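Software Engineer, Bimanual Control and Planning
Fletby, Skunance project team 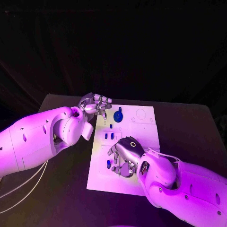

Līga Kuusk asked, when she read the first draft of this ad, why we didn't simply say that the job is mostly about waiting, meaning all the small waits between what a sensor reports, what the planner believes and what a finger motor does about it. She has a point, and we have borrowed her remark because it describes the work better than our own opening did. If the idea of spending a good part of your week chasing a late message through four processes sounds like a pleasant way to earn a living, please keep reading, and make yourself a coffee first, as we do tend to go on a bit.

Fletby writes software for two-armed robots with fingered hands. We don't build the arms or the hands. We write what sits on top of them: the control loops, the part that decides which hand goes where, the perception that tells both hands what they are reaching for, and a fair amount of tooling so that the rest of us can see what on earth went wrong. The Skunance project is our main effort at the moment, and it is all about small parts on a board: pegs, knobs, cylinders, things that have to be picked up by one hand while the other one stays out of the way or, better, lends a bit of help.

We have one full-time position open, starting in May if we can manage it, and we would be so pleased if it went to someone who enjoys the unglamorous middle of the stack.

What you would be working on

The first thing waiting for you is the arm coordinator, which we call Sang. It takes two separate motion plans and works out whether they can run together without the forearms or the hands meeting over the board. It works, most days! It is also cautious to the point of silliness, and will often park one arm and let the other finish when there was plenty of room for both. We would like it to be braver without being reckless, and we have a regression suite of 2,295 recorded plans you can test your ideas against before any hardware moves.

The second is finger control. Our grasp controller updates at 400 Hz and the hand drivers do not always keep up, so commands queue and the pinch closes a touch after it should. With a big part you would never notice. With a small peg it means the peg tips over. Povilas Ots wrote most of the current controller and will happily talk you through every shortcut he took in it, including the ones marked as temporary.

The third is Itlow, our replay and logging tool. It lines up joint states, camera images, planner decisions and finger torques on one timeline so you can scrub back and forth through a failed attempt. Everyone here uses it daily and everyone has a complaint about it. There are 192 open issues at last look, many of them small, and whoever takes this job gets to pick a few favorites and fix them properly. Searching across sessions is painfully slow and would be a lovely place to start.

You would also share in the perception work, mainly pose estimation for small parts under colored or uneven lighting, where edges wash out and a round thing can look like a different round thing. We don't expect you to arrive as a vision expert. We do expect you to be curious when the pose estimate jumps by a few millimeters between one image and the next, and to want to know whether the camera, the calibration or the model is to blame.

What we hope you bring

Solid C++ and comfortable Python. Some experience with real-time or near-real-time code, on robots or on anything else that gets upset when you are late (audio, motor drives and trading systems have all sent us good people). A working knowledge of kinematics, or the patience to pick it up with help. The habit of writing down what you tried, even when it didn't work.

It would be nice, though we won't insist, if you had used a sampling-based or optimization-based motion planner, or had worked with tendon or linkage-driven hands, or had once built a debugging tool that other people chose to use. A degree is welcome and so is the lack of one.

How we work

Mornings are for hardware, usually until 1 p.m., with two people at the bench whenever the arms are powered. Afternoons are quiet and most of us write code then, at the office or at home. Code review is kind and thorough and sometimes slower than we would like. We keep no on-call rota. New people get a buddy for their first few months, and nobody minds being asked the same thing twice.

How to apply

Send us a resume and a page or so about a timing or coordination bug you have chased, what you thought it was at first and what it was in the end. Please mark it with reference 269 so it lands in the right folder. We read every one ourselves and we write back to everyone. After that comes a video call, then a paid half day with us going through a real Itlow recording together, with no whiteboard puzzles.

If you are unsure whether you fit, write anyway and ask for Līga or Povilas. Part-time arrangements can be talked about too.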